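4.3 The open afternoon

In August we opened the laboratory at Grostgate to visitors for one afternoon. The purpose was practical. Our earlier questionnaires had been answered only by people who already work with robots, and we wanted to know how persons without this background judge a motion when they see it. Two of the authors guided the groups, and Folasade Olaniyan wrote down the remarks. Each group had at most nine visitors, so that everybody could stand close to the screen.

The demonstration was carried out in simulation, with the tap task described in Section 3. We did not show the full kitchen model, as in our trial runs the guests spoke mainly about the furniture. The tap stood by itself on a plain floor, and the guide first asked the group where they would put their own hand.

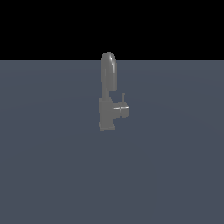 Most visitors answered this quickly, and many of them made the gesture in the air while they were speaking. We noted the answer before the arm was shown, because afterwards people tend to agree with the machine. Ikechukwu Babalola then started the policy, which we call Gollum in the rest of this paper, and the group watched the approach at normal speed. A second approach was shown slowly, and the guide stopped it whenever somebody raised a hand. The stopping was not in our original plan – a school teacher in the first group asked for it, and we kept it for all the following groups.
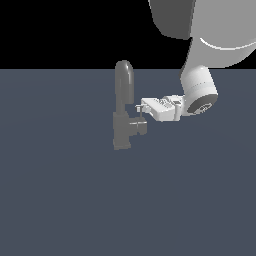 Figure 6. The tap task during the demonstration.

The choice of the contact point was the subject of the longest discussions. In our cost function the lever is preferred over the body of the tap, for the reason that a small force at the lever gives enough turning moment. The visitors did not use these words, but they asked the same question. With the arm reaching down from the upper right and the fingertips on either side of the thin lever stem, several people wanted to know why the robot did not simply push with one finger, as they do at home. Ekene Chukwu explained that pushing is permitted by the policy and is penalised only when the contact slips. One visitor found this answer too kind to the robot, and we have since added the pushing case to the test set.

We also offered a second camera, placed near the gripper, which the guests could select with a key. We had expected it to be popular. In fact it was used less than the wide view, and the remarks show that people lost the sense of which direction was down.
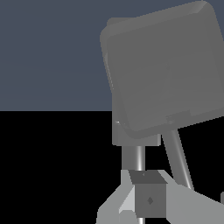
For this reason the ratings in Table 2 were collected with the wide view only. Each visitor gave a mark for safety and a mark for how easy it was to guess the next movement. The two marks often did not agree. A slow approach was considered safe, yet some guests wrote that they could not tell what the arm was waiting for. Ailsa Moncrieff has suggested that a short pause before the closing of the fingers would be understood better than a low speed during the whole path, and this is tested in Section 5 with 200 simulated runs for each condition.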